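Search this site
Search
Go

Minutes, small investors' club, June 12, 2024

I'm taking the minutes again, so as usual you're getting them in my own words and with my own grumbling left in. If I've got your view wrong, send me a note before the next meeting and I'll fix it.

We started a little late and had enough people in the room to vote, so we went straight to the February minutes, which had been sitting unapproved for far too long. One correction: I'd written that we sold the last of our Enis shares, and we only sold half. We still hold 50 of them. With that fixed, the minutes were approved.

Cash and dues

We have $2000 in the cash account after the latest dues came in. Everyone is paid up except for two members who joined after the dues notice went out, and they've been told what they owe. There was a short back-and-forth over whether cash should sit in the brokerage sweep account or be moved to a money market fund. I was for moving it. The sweep account pays next to nothing and we never seem to be in a hurry to buy anything. Someone pointed out that with a sum this size the difference would barely cover the coffee, and I had to grant that, but I'd still like the coffee! We voted to move it. I'll fill out the form.

Rilby Pharma and the patent ruling

This took up most of the evening. For anyone who missed it, Rilby makes generic skin creams and patches, and it has been fighting for ages over a patent on a slow-release pain patch. The appeals court sided with Rilby on two of the three claims and sent the third one back to the lower court. The stock shot up in the first hour of trading, gave back a good piece of it by lunch, and closed at $105.

We own Rilby at a much lower price than that, so everybody was in a good mood, and a good mood is a dangerous time to hold a vote. I said so. I was told I say so every time.

The case for selling some now went like this. The third claim is still alive, and it covers the adhesive layer, so Rilby can't ship the patch without either winning on it or designing around it. The people who bought on the headline may not have read that far. The other side can also ask the full court to look at the ruling again, and that alone could eat up months. And Rilby is now the biggest thing we own by a wide stretch, bigger than our own rules like.

The case for sitting tight was mostly about the rest of the company. Sales of the older creams have been growing without any help from the patch, the debt has come down, and the new plant is finished and paid for. If the patch never sells a single box, we would still own a decent business. I leaned this way myself, though I didn't feel strongly and I changed my mind at least once while people were talking. 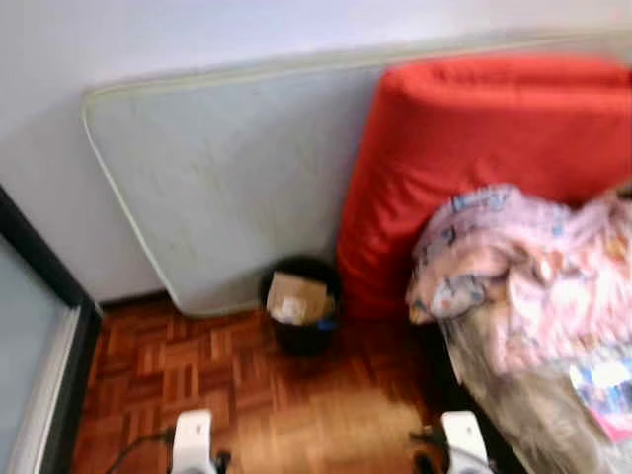
We also got sidetracked for a good while on what a launch at risk means. It came up because one of the newer members had read that Rilby might start selling the patch before the case is completely over. That is legal, and generic makers do it, but if they lose later on they can owe damages, and those can be larger than whatever they made on the sales. Management wouldn't answer the question straight on the last call. They said they were "looking at all options," so we know exactly as much as we did before.

In the end we split the difference. Motion to sell a third of our Rilby shares and hold the rest passed by a comfortable margin. The order goes in as a limit order at the closing price I gave up above, good for two weeks. If it doesn't fill, we talk again – no chasing it down. I've been burned by chasing and I'd like that written down, so now it is.

Fukport Labs

We've had Fukport on the watch list since last year. It makes the plastic film and foil pouches that a lot of drug companies use for packaging, which makes it a nice quiet way to own the sector without guessing at court cases. The report we were handed was good and clear, with the cash flow on one page, for which I was grateful.

What bothered us was customers. A big slice of sales comes from one buyer, and the annual filing doesn't name it. There were guesses, and I'm leaving the guesses out of the minutes. The price isn't silly, but it isn't cheap either. No purchase this time. We'll look again after their next quarterly numbers, and whoever takes it on should try to find out when that big supply contract is up for renewal.

Baloch Therapeutics

Short one. Baloch put out its trial update and the market shrugged. The update covered 143 patients, and the results were fine for safety and kind of muddy for everything else. We don't own it. Two members wanted to buy a small starter position, and the rest of us felt that we can't judge a trial readout and shouldn't pretend to. The motion failed. It stays on the watch list, mostly so the two who wanted it can tell the rest of us so later on.

Enis

Still holding our 50 shares, as corrected above. The dividend came in on schedule and was put into cash. There was a question about turning on automatic reinvestment and we decided against it, mainly to keep the tax records simple. My tax records, I should say, as I'm the one doing them.

Other business

The club rule on position size needs another look. The wording says no holding should "normally" be over a quarter of the portfolio, and we've been leaning on that word pretty hard. I'm going to draft two versions, one with a firm cap and one that just forces a vote when we go over, and send them out ahead of time so we don't end up editing sentences as a group again. Please do read them.

A member asked if we could spend one meeting on how to read a court ruling, at least the first few pages and the last one. I liked this a lot, and so did most of the room. We'll do it in place of the usual stock report next time, using the Rilby ruling. Print your own copy – it's long and I'm not paying for the ink.

Dues stay where they are. The idea of meeting every other month came up again and was voted down again.

To do before next time: I move the cash, place the Rilby order and draft the position rule. The Fukport file is open to anybody who wants it.

We wrapped up a bit past our usual time.

Recent items
Minutes: February meeting (corrected)
What we own and what we paid
Watch list: Fukport Labs
Notes on limit orders for new members
How to join and what dues cover

Contact the club | Copyright 2024, all rights reserved | Back to top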